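March 22, 2026
By Citlali Jaramillo

The Clonell Handover

The Clonell had been tied up at the Drulden yard for 543 days when Alvarado Marine finally sold her. Ines Velasco read the notice on her phone in the pilothouse, where she had gone to check the bilge alarms. It was two lines long. The buyer was Velent Offshore, and the ship was to be ready for handover in April.

She put the phone away and finished the alarms. Number four was stuck again. She tapped the panel with the handle of her screwdriver and the light went out.

Ines had been the ship's keeper the whole time. Before that she had been second engineer, back when the Clonell still ran mud and drill water out to the rigs. When the charter ended, the crew of 31 went home on two buses. Alvarado asked if anyone wanted to stay on and look after her. The pay was half. Ines had a room in town and a sister with a spare car, so she said yes.

The work was dull and she didn't mind it. She turned the shafts by hand. She ran the small generator, changed out the dehumidifier bags, and wrote it all in a green book. In winter she chipped ice off the gangway. The yard cats learned what time she ate.

Velent sent a man named Pruitt to look the ship over. He was younger than she expected and wore new boots.

"What's wrong with her?" he asked, before he was all the way up the gangway.

"Starboard thruster seal. The galley range. Alarm four."

"The survey says the thruster is fine."

"They ran it for ten minutes," Ines said. "Run it for an hour."

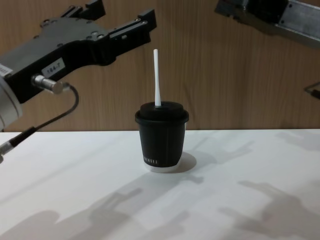 They ran it for an hour. At forty minutes the oil in the header tank began to drop, and Pruitt stood with his flashlight on the sight glass and watched it go. He wrote something down. Then he asked to see the green book.

He read it at the mess table while she did the afternoon round. When she got back he was still reading, one finger on the page.

"You've got 1,274 entries in here," he said. "I looked at the last number. You wrote down every time you turned the shafts."

"That's the job."

"The last ship I took over, the keeper left me a key and a bag of laundry."

She sat down across from him. Outside, a crane was shifting plate and the sound came through the hull in long thuds. Pruitt closed the book and squared it against the edge of the table.

"They're going to change the name," he said. "I figured you should hear it from somebody."

"To what?"

"They haven't picked one. Something with Velent in front of it."

Ines nodded. She had seen the ship with a different name once already, under the paint on the stern, where the old welded letters still showed if the light was low. She didn't tell him that. He would find it when they blasted her.

"We need a second engineer," Pruitt said. "Full pay. It's a long tow job to start with and then maybe wind farm work."

"Who's chief?"

"I am."

She thought about the boots, and about how long he had stood at the sight glass without talking.

"You'd have to fix that seal before I went anywhere," she said.

"It's on the list."

"Put it at the top."

He took out his pen and moved it to the top. Up forward, alarm four started to ring. Ines picked up her screwdriver from the table, and Pruitt got up and followed her to see how it was done.

Copyright 2026 Citlali Jaramillo. All rights reserved. | Contact | Back to top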